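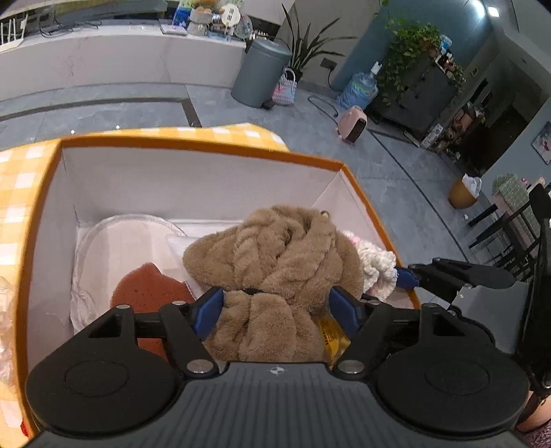
Dear all, thank you to Torunn for her quick reply about the task list for the Cetstead students' club. I have now read it two times and I think we agree in most points. My wish is still that the club keeps soft things as the main work until September, and does not go back to the blocks. A block has always the same shape, so the pupils learn one grip and repeat it. With the brown plush cloth in the cardboard box the two blue pads must close on something which has no edge, and the rust-red fuzzy piece and the white quilted cushion are lying in the same box, so one has to choose the place of the grip before closing. For me this is the better exercise for beginners.

On 12/8/19 Torunn Lundgren wrote:

> I am not against the box task, but the rules of the Urkska
> competition give points only for items which are put down
> inside the marked area. Cloth falls open when you let go.
> Bijan and I would like to see 6 hard items and 2 soft ones.
> Also, who keeps the log? Last term we had 1128 lines in it
> and half of them had no name of the pupil.

About the points: I have asked Lâm Vũ, and he reads the rule so that it is enough if the greater part of the item is inside the area. If this is correct, we lose very little. Could Bijan please check it in the printed version, page 12?

About the log: Nomvula Coetzee has offered to keep it. Each pupil shall write the name, the item and whether the item was lifted fully or only pulled over the rim. Please do not write "OK", it is not clear to me what it means.

One more small matter. The spare pads from Jarnex have not arrived yet. Please be careful with the ones we have and do not clean them with spirit.

With kind regards,
Kianoush Mazandarani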